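This site uses cookies to remember your preferences. Accept | Manage settings

Kitchen Tips > Noodles, Rice & Dumplings

Keeping steamed buns soft, and reheating them without a soggy base

Idun Viklund

Filled and plain steamed buns lose quality faster than most bread. The dough is low in fat, has no proper crust and gives up moisture from the moment it leaves the steamer. Most complaints I receive concern three faults: wrinkled skins, wet bases and a hard ring at the edge after reheating. All three can be dealt with using ordinary equipment.

Flour. Use plain flour with a protein content of 9 to 10 per cent. Strong bread flour gives a chewy bun which toughens overnight. The Hindstead mill sells a soft plain flour that works well, as does most supermarket own-brand plain.

Batch size. For a domestic steamer with two tiers, 600 g of flour is the upper limit. This makes more buns than the tiers will hold in one go, so keep the second half in the fridge, covered, while the first half proves. Do not prove the whole batch at room temperature. The later buns will overprove and collapse.

Proving. Allow 30 minutes after shaping in a warm kitchen, and longer in winter. From October onwards I put the tray in the oven with only the light on. A bun is ready when it feels light for its size and a fingertip mark fills back slowly.

Steaming. Start with the water at a simmer. A hard boil throws water up through the slats and blisters the bases. Wrap the lid in a clean tea towel, knotted on top and well clear of the flame, to catch the drips. When the time is up, turn off the heat, set the lid slightly ajar and wait five minutes before lifting it off. Sudden cooling is the usual cause of wrinkled skins.

Liners. Cut squares of baking parchment slightly larger than the base of the bun. Greaseproof paper sticks unless oiled. Cabbage leaves are traditional in some houses and perfectly good, but they hold water – blot them first.
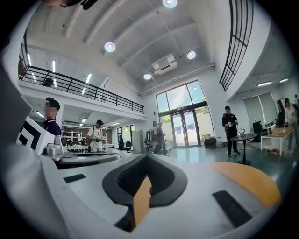 Tranddale Kitchen Notes, No. 171, p. 8

Cooling and storage. Move the buns to a wire rack as soon as they can be handled. Plain buns should be bagged when barely warm, with as much air as possible pressed out. Filled buns go into the fridge once cool and should be eaten within two days.

Freezing. Freeze on a tray, not touching, then transfer to bags. Label with the filling as well as the date; pork and red bean look identical from outside. Quality holds for two months. After that the surface starts to dry and turn chalky, although the centre may still be sound.

Reheating by steam. Steam from frozen, 10 to 12 minutes for a filled bun of 80 g, 6 for a plain one. Do not thaw first. A thawed bun collects condensation on its underside and that water has nowhere to go. Check that meat fillings are piping hot in the middle.

Reheating by microwave. Acceptable for plain buns only. Wrap in damp kitchen paper and heat for 20 seconds, then rest for a minute. Heating for longer produces the hard ring mentioned above, and there is no way to reverse it.

Stale buns. Slice and fry in a little oil over a medium heat until golden. They may also be baked at 190 °C until crisp and broken into soup – a good use for any that were forgotten at the back of the fridge.

Care of bamboo steamers. Rinse in hot water without detergent, which soaks into the bamboo and taints the next batch. Stand the tiers on edge until fully dry, overnight if need be. Light mould can be scrubbed off with white vinegar and the tier steamed empty before use. If it returns, replace the tier. Cheetham and Ballow both sell single tiers, but measure the outside rim first, as the two makes do not stack together.

Filed under: steaming, dough, leftovers, freezer

© Tranddale Kitchen Notes | Contact us | Back to top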